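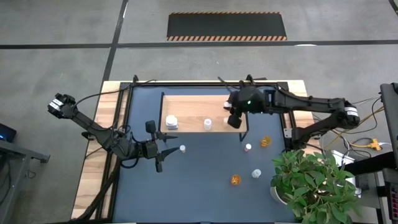

Ottilie Camenzind
Doctoral student, work and sleep study, Widmer

3.2 Setting and sample

Figure 1. Work table with a light wooden border and dark slate-blue mat.

Sample was 108 night-shift workers from two bakeries, Clilar and Fosura. All on fixed nights, no rotating shifts. Each kept a paper sleep diary from the start of December, filled in on waking. Phone diaries were tried first and dropped — too many people did them days later from memory.

We got back 511 usable diary pages. Pages with no wake time were left out, also pages where bedtime and wake time were plainly swapped. Naps under 20 minutes not counted as sleep, same rule as in our earlier Ditatent survey.

Main finding is simple. Workers who ate a full meal right after the shift went to bed later and woke more often. Those who ate before the last break slept longer in one stretch. Difference held for both bakeries, though weaker at Fosura, were the shift ends earlier. Coffee made less of a diffrence than we expected. Children at home made more.

Limits: self-report, one season, only bakers. Light in the bedroom was asked about but not measured. Scores on the 100-point rest scale are given in section 4, split by age and by distance from home to work.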